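## Part 4: Laying the mat and setting out the tray

Okay, the table is up and it doesn't wobble (if it does, go back to Part 2 and fiddle with the feet again, I'll wait). Now for the top. I've laid the Brikon mat on more tables than I'd like to admit, so most of what follows is stuff I learned by doing it wrong first.

You'll need:

- the mat, still rolled
- one blue Plastier tray
- a damp cloth and a dry one
- 4 clips, the wide kind

### Flattening the mat

1. Wipe the table down and let it dry all the way. I mean it! One crumb under there and you'll find it with your wrist every single day.
2. Unroll the mat with the matte side up. It will try to curl back at you. Roll it up the other way, hold it for a minute, and unroll it again.
3. Line up the far edge first, then work toward yourself with flat hands, pushing the air out as you go.
4. Clip the corners and leave it for roughly 16 hours. I do this after dinner and come back to it the next day around lunch.
5. Take the clips off. The big waves should be gone. If they aren't, clip it again and give it another night.

**Note:** A few soft creases usually hang around, mostly along the near edge. I used to chase them with a rolling pin and it made no difference at all, so now I leave them be. They relax some over the summer, and by July mine is always flatter than it was in March.

**Caution:** Please don't iron it. Not on low, not through a towel. The Mornuslow workshop has a mat with a shiny patch exactly the shape of an iron, and I'm the one who put it there.

### Setting the tray

6. Wash the tray in warm soapy water and dry it, the bottom too. A wet tray leaves a ring on the mat that takes forever to fade.
7. Put it down near the middle, or a touch closer to you if your arms are short like mine. You want clear mat on both sides so there's somewhere to put things down on their way in or out.
8. Look at the mat just in front of the tray. Setting it down often pushes up a little fold there. Lift the tray straight up, smooth the mat with your palm, and lower it again. Don't slide it!
9. Press on each corner of the tray in turn. If it rocks, there's a crease under it, so shift it over by a finger's width and try again.

**Note:** The old Baranauskienė layout sheet has the tray pushed to the back edge. I tried it that way for 2 months and kept dragging my sleeves across everything in front. Go with the middle.

### Looking after it

Shake the tray out at the end of the day and wipe the mat with the damp cloth, long strokes, one direction. No spray cleaners, they leave the brown looking streaky. If you need to put the mat away, roll it loosely with the matte side out and stand it on end.

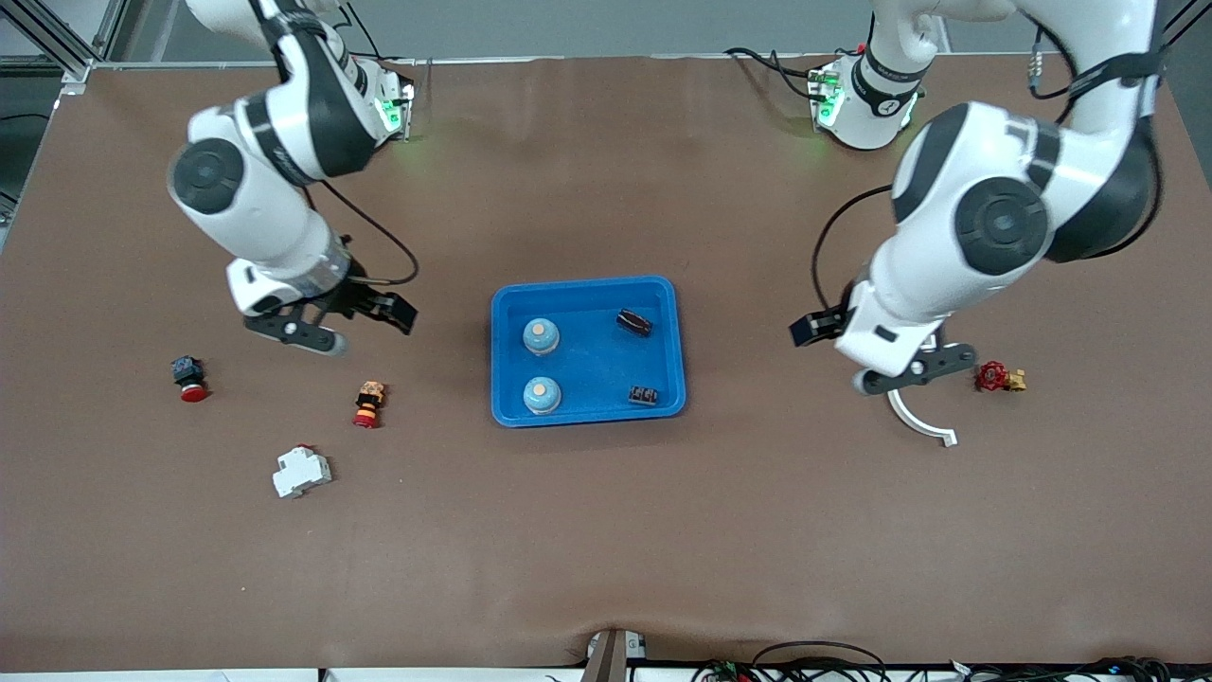
*Fig. 4. Mat laid, with the blue tray near the center.*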